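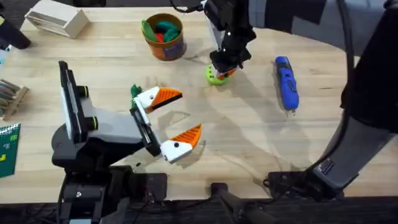 The bench at Closulis, 19 February 2022

Viola Lo Presti came down from Palumbo again to tell us how much time we're getting back. Up to 100 hours a month, she said. I asked whose hours and she went to the next slide.

I stayed by the bench for a while after. One arm had its fingers closed on the green ring, the other held its grip wide open over bare wood. The blue tool lay between the ring and the arm on the right. I used to do that kind of job with my own two hands and the radio on.

There were 4 of us on small parts in August. Now it's 3, and my new title is "cell attendant" – I fill the tub, set things out, write down the stops. The log is at 329 lines. Datis wants them all coded by cause, and half the causes on their list mean the same thing.
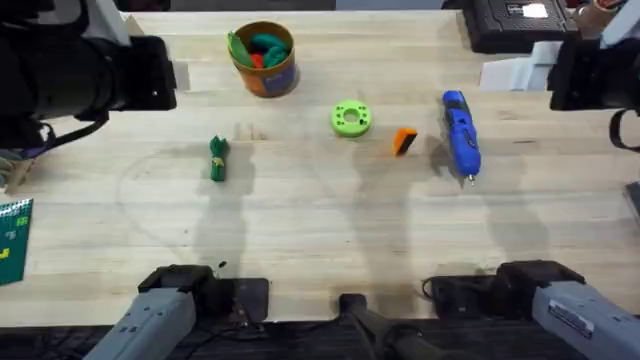
Posted by Morena Gentile

Just a disc, a little orange block, the blue tool, the tub and a few bits on the table, and I still get told to keep my reach short. Fine. Marer wants the same setup by summer, and I've been asked to train their people. On what, I wonder. Must ask about the pay grade before I say yes.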